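Home | Interviews | Workshop | About | Subscribe

Teaching a robot to open a door, one tug at a time

8 min read

I'd been emailing with the people at Lidik for months before I finally got an afternoon with the person who runs their teaching sessions. She asked me to leave her name out of it (her family already thinks she plays video games for a living) so I'll just call her the operator, which is what it says on her door anyway.

Her job is to show robots how to do kitchen chores. She sits at a desk in the Dostholm building with a controller in each hand, and whatever she does with her hands, an arm does too. Some days the arm is real and bolted to a bench in the next room. Other days it only exists inside a simulated kitchen, and that's what she was doing when I showed up.

"People expect the simulated one to be easier," she told me. "Nothing breaks, sure. But I can't feel anything. On the real arm you hear it when you bump the counter. In there I'm going on what I see, and half the time what I see is one finger and a whole lot of appliance."

I asked how she learned. She laughed and said badly! Her first week was all cabinets, and she kept steering the gripper as if it were her own hand, wrist first, and then running out of arm halfway through a pull. Now she plans it backward. She works out where the door has to end up, then where the arm needs to be for that, and only then goes for the handle.

"A handle is a promise about which way the thing moves," she said, and then made a face and told me not to print that. Sorry. She'd been talking about microwaves, which she has strong feelings about. The door swings, so the handle travels along a curve, and if you pull straight back like you're starting a lawn mower you end up fighting the hinge. The upright bar ones are her favorite, because you can come in from the side and hook it. 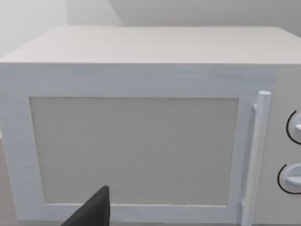 Fedoruk, on the training side, has told her more than once that her slow demonstrations are the hard ones to learn from, because every time she stops to think, the robot may learn to stop there too. She used to argue about this. She'd rather be careful than quick, and she figured careful was what they were paying for. Then she watched a trained arm glide up to a drawer, freeze for a couple of seconds in just the spot where she always freezes, and carry on.

"It was like hearing your own voice on an answering machine," she said. "I went home and thought about it all evening."

So these days she does her thinking before she hits record. A batch is 24 demonstrations of one task, and between runs the kitchen changes on her: new layout, new finish on the cabinets, the arm starting from a different place. She gets 90 seconds for each one. If she runs over, it gets tossed and she goes again. Her record for a single day is 191 keepers, and she says her thumbs were useless until the following morning.

I wanted to know if she'd ever taught a real arm by grabbing hold of it, and she lit up. Yes, and she misses it. On the Rerier project they moved the arm around by hand, joint by joint, with the motors gone soft so it would follow you. "You're dancing with it, kind of. You can feel when it's about to get stuck. With the controllers I had to learn all of that over again with my eyes."

She let me have a turn before I left. I picked the microwave, obviously, after all that talk. It took me eight tries to get the gripper anywhere near where I wanted it, and I caught myself leaning sideways in the chair to look around things, which does nothing whatsoever. She does it too, she said. Everybody leans.

My last question was whether she opens her own microwave any differently now. She had to think about it. "I come in from the side," she said. "My husband noticed before I did."

Related
Why our gripper hates spoons
Soft motors and sore backs: notes from the Rerier project
What to do with a bad demonstration
A visit to Dostholm, part one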